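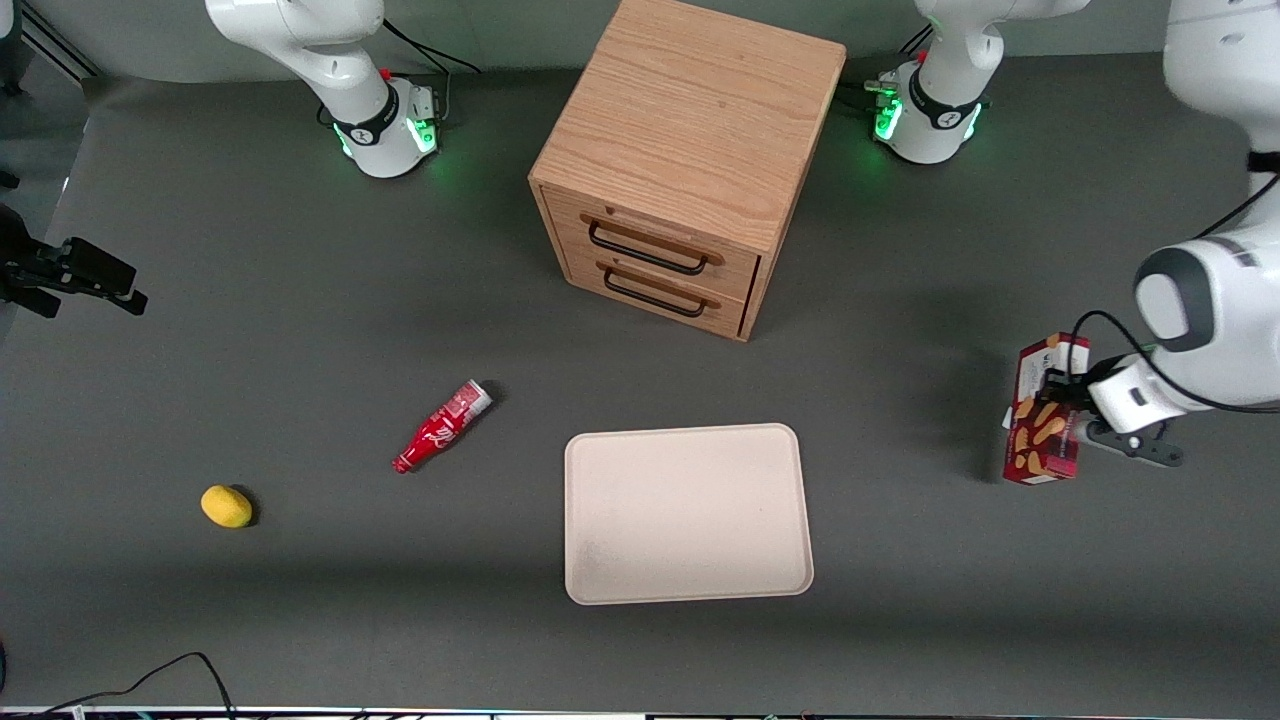 Parallel gripper crushes or drops thin cardboard boxes, change fingertips or change controller settings?

Posted by tralside_bench in Grippers and End Effectors
Tags: parallel gripper, force limit, fingertips, two-arm setup

I have two white 6-axis arms on one gray table, each with the stock parallel gripper and dark gray fingertips. The task is plain pick and place: take an item, hold it clear of the other items, put it in a shallow tray. The current object set is a red snack box, a small Coca-Cola bottle, a yellow oval thing the size of a lemon, and a small two-drawer cabinet that will be used later for handle pulls.

The bottle and the yellow object are fine. The box is the problem. With the force limit at 40 percent the side panels buckle on the first close and the box is scrap after a few cycles. With the limit at 20 percent it lifts, but it rotates between the fingertips when the wrist turns, so it ends up tilted and lands on a corner of the tray.

Settings now:

Close speed: default
Force limit: 40 percent (20 also tried)
Control loop: 1000 Hz on the arm, gripper command sent over the same bus
Fingertips: stock, flat face
Camera: one, fixed, looking down on the table

I have a quote from Gulau for soft fingertips and I can also get a loan of the Matanby two-finger gripper for a month, starting in February. I would like to keep the stock gripper if possible, as both arms have the same one and the tool offsets are already done. Is this a fingertip problem or a control problem?

hauksdottir_lab

Mostly control, in my opinion, with a fingertip part that you can fix cheaply.

A force limit given in percent is usually a motor current limit. It says very little about the peak force at contact. If the fingers close at default speed, the moving mass has to stop somewhere, and with a thin carton it stops in the side panel. Lowering the limit reduces the holding force, but the impact stays nearly the same. That fits what you report at both settings.

Try it in this order:

Close at full speed to a gap a few millimeters wider than the box.
Drop to the lowest speed the gripper accepts and close until the current rises.
Hold position for a moment, then raise the limit in small steps until the box stops slipping.
Lift straight up before any wrist rotation.

Log finger position along with current. On a carton the position keeps creeping after contact when the panel starts to give, and you can use that creep as the stop condition. A current threshold alone will trigger late.

The rotation is a separate matter. Two flat tips give you a small contact patch, and if you grip away from the center of mass the box pivots around that patch. The contents of a snack box also shift, so the center of mass is not fixed. Move the grip point closer to the middle and add a thin high-friction pad to each tip. We used 4 mm silicone sheet cut to the size of the fingertip. Remember to correct the tool offset if the pad also wraps the end of the tip.

I would leave the soft fingertips for later. They spread the load well, but they bend when you pull a drawer handle, and you say the cabinet is next. The U-shaped pulls on that type of cabinet want a stiff, narrow tip.

portside_automation

get the Matanby. we had the same trouble and it went away. costs more but you stop messing with settings

gripcheck_7

The Matanby is a good gripper, but it is heavier than most stock units, so check the payload setting and the wrist torque before you bolt it on. With one arm changed and the other not, you also have two sets of tool offsets and two closing profiles to maintain. For a comparison that is fine. For daily work I would not do it.

One more thing to look at is the cable. If it loops along the outside of the forearm and wrist, it can pull on the wrist near the end of its travel, and a small pull is enough to turn a weakly held box. Run the same wrist move with the cable supported by hand at a safe speed, or add a clip halfway along the forearm, and see if the tilt changes.

For the test itself, use a fresh box for each setting. A carton that has buckled once is much softer on that panel, and the results after that say nothing about the gripper. I ran 7 boxes per setting with the grip height marked in pencil. Record the tilt at the top of the lift and again just before release.

tralside_bench

Slow close with the position creep check is in and the panels survive at 30 percent. Still some rotation. Silicone sheet is ordered, and I will move the cable clip before I test again.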